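헌 티셔츠 모아 새 주인 찾아 주는 '지탐 옷장', 8월에 다시 열려요

글 공한결

동네 소식 하나 들고 왔습니다. 작년 여름에 딱 한 번 열리고 말아서 아쉬웠던 티셔츠 나눔 행사 '지탐 옷장(Jitham)'이 8월에 다시 열려요! 이번에는 이틀 동안, 오전 10시부터 저녁 7시까지입니다. 작년에는 오후에만 잠깐 열려서 퇴근하고 뛰어갔더니 이미 행거가 텅 비어 있었거든요. 시간이 늘어난 것만으로도 저는 벌써 기분이 좋습니다.

지금까지 들어온 티셔츠는 모두 266장이라고 해요. 그중 어린이용이 51장이고 나머지는 어른 옷입니다. 작년보다 어린이용이 훨씬 늘어서, 아이 키우는 이웃분들이 특히 반가워하실 것 같아요. 저도 접수 기간에 서랍을 뒤져서 몇 장 보탰습니다. 안 입는 줄 알았던 옷을 막상 꺼내 놓으니 갑자기 아까워져서 두 장은 도로 넣었지만요(다음번엔 꼭 낼게요).

행사 전 정리 작업이 한창이라기에 저도 구경을 다녀왔습니다. 들어온 옷은 먼저 얼룩이나 구멍이 있는지 살펴보고, 크기별로 나눈 다음, 마지막에 개어서 상자에 담는 순서로 진행돼요. 말로 들으면 간단한데 직접 보면 손이 꽤 많이 가는 일이더라고요. 특히 개는 방법을 두고 이야기가 길었습니다. 가게처럼 네모반듯하게 접을지, 집에서 하듯 대충 반으로 접을지, 아니면 아예 돌돌 말아서 세워 둘지요.
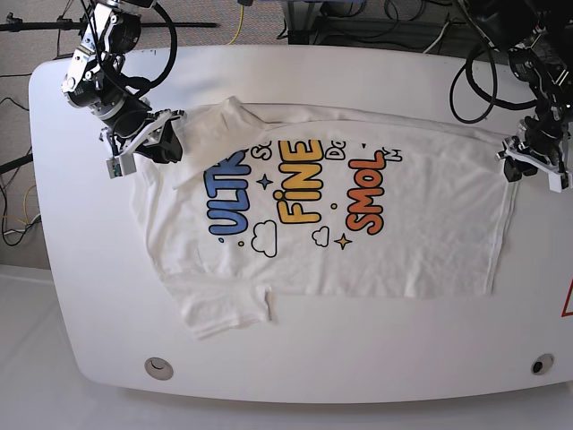

저는 돌돌 말자는 쪽이었는데요, 결국 네모나게 접기로 정해졌습니다. 말아 두면 자리는 덜 차지하지만 앞면 그림을 볼 수가 없다는 거예요. 듣고 보니 맞는 말이었어요. 노란색으로 큼직하게 FINE이라고 적혀 있고 글자 사이에 구름이랑 별이 들어간 흰 티셔츠 같은 건 그림 보고 고르는 옷이잖아요. 그걸 말아 버리면 그냥 흰 천 뭉치가 되고 마니까요. 그래서 그림 있는 옷은 그림이 위로 오게, 무늬 없는 옷은 목 쪽 라벨이 보이게 접기로 했답니다.

접는 순서도 배워 왔습니다. 먼저 앞면이 바닥을 보게 펼쳐 놓고 손바닥으로 가운데에서 바깥쪽으로 주름을 밀어 줍니다. 그다음 양쪽 어깨를 안으로 접고, 소매는 옆선을 따라 아래로 내리고, 밑단을 들어 올려서 두 번 접으면 끝이에요. 저는 늘 소매에서 망합니다. 한쪽은 얌전한데 다른 쪽이 꼭 삐져나와요. 요령을 물어봤더니 처음 펼칠 때 어깨선을 똑바로 맞춰 두면 나중이 편하다고 하네요. 집에 와서 해 봤는데 확실히 모양이 달라졌어요.

그리고 면 티셔츠는 개기 전에 한 번 털어 주는 게 좋대요. 건조대에서 막 걷은 옷은 옆선이 뒤틀려 있을 때가 많아서, 그대로 접으면 접은 자국과 뒤틀린 주름이 겹쳐서 영 보기가 싫어진다고요. 다림질까지는 안 하기로 했답니다. 이백 장이 넘는 옷을 다 다리려면 행사 전에 다들 지쳐 버릴 테니까요.

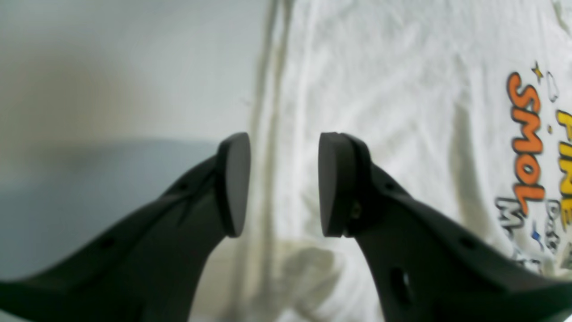 크기 표시도 올해 달라지는 점 중 하나입니다. 작년에는 상자에 대, 중, 소만 써 두었는데 같은 '중'이라도 옷마다 품이 제각각이라 헷갈린다는 의견이 많았어요. 올해는 가슴 너비를 재서 쪽지에 적어 끼워 둔다고 합니다. 줄자를 따로 안 들고 가도 되니 저 같은 사람한테는 정말 고마운 일이죠. 집에서 잘 맞는 티셔츠 하나만 골라서 겨드랑이 밑 너비를 미리 재 가시면 고르기가 한결 수월할 거예요!

가져갈 수 있는 옷은 한 사람당 7장까지입니다. 돈은 받지 않고, 담아 갈 가방만 챙겨 오시면 돼요. 입어 보는 공간은 따로 없고 거울은 입구 쪽에 놓인다고 하니 겉옷 위에 대 보는 정도로 생각하시면 됩니다. 옷을 더 내고 싶은 분은 행사 당일에도 접수대에 맡기실 수 있는데요, 세탁해서 말린 면 티셔츠만 받고 셔츠나 니트는 이번에 받지 않는다고 해요.

저는 첫날 오전 10시에 맞춰 가 볼 생각입니다. 작년의 빈 행거를 또 볼 수는 없으니까요. 혹시 줄에서 만나면 인사해 주세요!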